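I've had the Fliltenus two-arm kit on loan for 12 days now, and I keep finding excuses to go back and play with it. My box came from Rathjen, the reseller in Fladitz, and I was up and running the same evening, with coffee going cold next to the laptop (a good sign, in my experience).

The setup guide is the best I've read on any kit this year. It's written by Sieglinde Baumgart, and she writes like a person who has stripped a few screws herself – short steps, clear drawings, and a warning right where you need it.

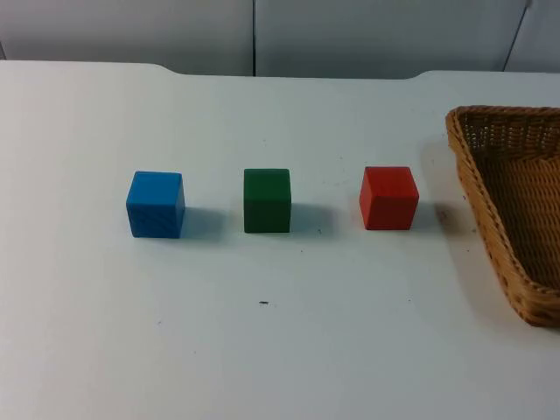

The planner software is called Famley, and it's where I lost most of my first weekend. You tell it what's on the table and where things should go, and it works out the moves for you. I started with the easiest layout I could think of, a blue, a green and a red cube in a row with a wicker basket off to the side, and typed in a sorting job in plain words. Writing that job took me 4 minutes, and I'm slow!

What I like most is how easy it is to change your mind. You can pause a job, drag a step to a new spot in the list and carry on, all without starting over.

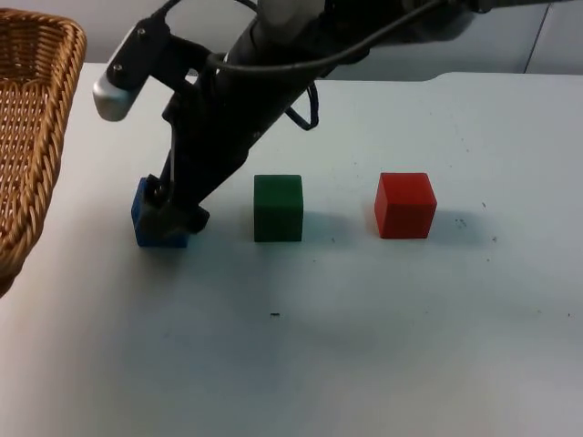

The manual mode is just as friendly, and you can save any pose under your own name for it. Gripes? I have 2. The power cord is too short for my room, and error 3038 isn't listed in the guide (Rathjen answered my email by lunchtime – it means the license file is in the wrong folder). Next up is teaching it to handle soft things, and I've already set aside a pile of socks.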